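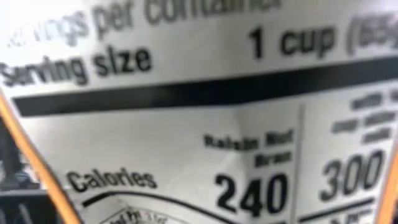 Breakfast before early shifts: what actually keeps you going?

Posted in: Kitchen Table

kerstin_o
12/1/21
Hi all, long-time reader, not much of a poster. I've just gone onto the 4 am start at the Drokside depot and I'm ravenous by seven, no matter what I eat before I leave. At the moment it's a cup of bran cereal with milk, sometimes a banana if the kids haven't got to them first. My mum swore by porridge, but I can't face a hot pot of anything at that hour (and I'd wake the whole house looking for the lid). What do you all have?

belmiro47
Welcome, Kerstin! I did earlies for 37 years and my answer is toast, and plenty of it. Two slices with peanut butter before you go, then another two wrapped in foil for your first break. Cereal never did a thing for me. I might as well have eaten the box, and I say that as someone who grew up on the stuff and still has a soft spot for it.

lefteris_k
I'll stick up for the cereal, Belmiro, sorry mate! I think the trouble is how much goes in the bowl. Have a look at the serving size on the side panel, then pour what you'd normally pour and weigh it. My usual turned out to be well under, and I'd been grumbling about being hungry for years. A proper serving with yogourt in place of the milk gets me to ten o'clock most days.

Things I'd try, in this order:

1. Weigh your cereal for a week, just so you know where you're starting from.

2. Keep the box and your cup out on the table the night before, so you're not rummaging through cupboards in the dark. 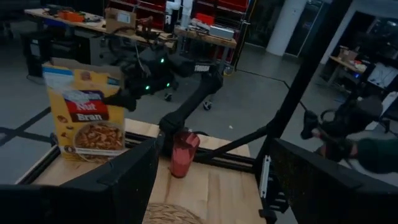
3. Swap the milk for plain yogourt and throw in whatever nuts you've got.

belmiro47
Weighing your breakfast at 3 in the morning! I admire you, Lefteris, but I'd have gone back to bed.

severyn_s
I'm somewhere in the middle. I have a small bowl of cereal when I get up and toast once I'm at work, and splitting it up made far more difference to me than what was in it. The old toaster in our lunchroom only browns one side, so you learn to flip the bread halfway through and guard it from the other fellows.
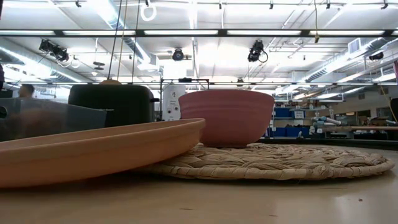 Anyway, I'd say give it a couple of weeks before you decide. When I switched over from afternoons my stomach was all over the place, and I was blaming the food when it was mostly the lack of sleep. Are you getting a nap in, Kerstin?

kerstin_o
A nap, ha! I've got a toddler, so not so you'd notice. But thank you, all of you, this is so kind. I'll try the small bowl at home and Belmiro's foil toast for the break, and I'll get the scale out on Saturday when I'm awake enough to read it. Does peanut butter toast go soggy in the foil, or do you let it cool first?

belmiro47
Let it cool on a rack, love, then wrap it. And don't skimp on the peanut butter.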